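Search the notebook
Search
Saturday, April 30, 2022
Posted by Anel Adams

Sewing room, Gavmont. Long day, mostly good, and I'm writing it up tonight while I still remember which seam did what.

We cut the second version of the stuffed elephant this morning, in the gray fleece Dineo brought over from Coetzee. The first one (January, for those who missed it) had a trunk that flopped sideways no matter how we stuffed it, and I'm happy to say this one holds itself up beautifully! I took the curve in by a quarter inch on the underside only and left the top seam alone. Fatima thought I should have done both sides, and she may still be right for the smaller size, so I've drawn her line on the pattern in pencil.

The ears are another matter. I lined them with quilting cotton and the fleece stretched away from it as I sewed, so the left one puckers near the head. I'd like to try it again with the walking foot, and with the cotton on top this time. Bongani says to baste everything and stop complaining, and I suppose I'll do that too.

Stuffing: a little less than 100 grams for the body, packed firmly at the neck and softer in the tummy. The legs want more than you'd think. I used the handle end of a paintbrush to get down into the feet and went slowly, having poked straight through a seam last time.
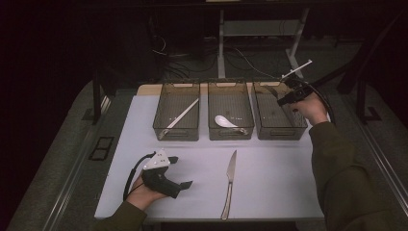
Still to do

- Recut the ears, 2 pairs, with the nap running down toward the tip.
- Redraw the foot circles. They're a hair too big for the leg opening and I had to ease them in with far too many pins.
- Embroider the eyes before the head is closed up, please, all of us, me included. Doing it afterward was miserable and the knots show.
- Try the size 90 needle on the corduroy one. The finer needle was skipping where the legs join.
- Ask Teodoro whether Roder still has that soft blue velour, and if so, get enough for the Dritthorpe baby shower order.

The finished elephant is on my shelf if anybody wants to tug on the ears. Tug hard, I'd like to know about those seams before I write up the pattern sheet.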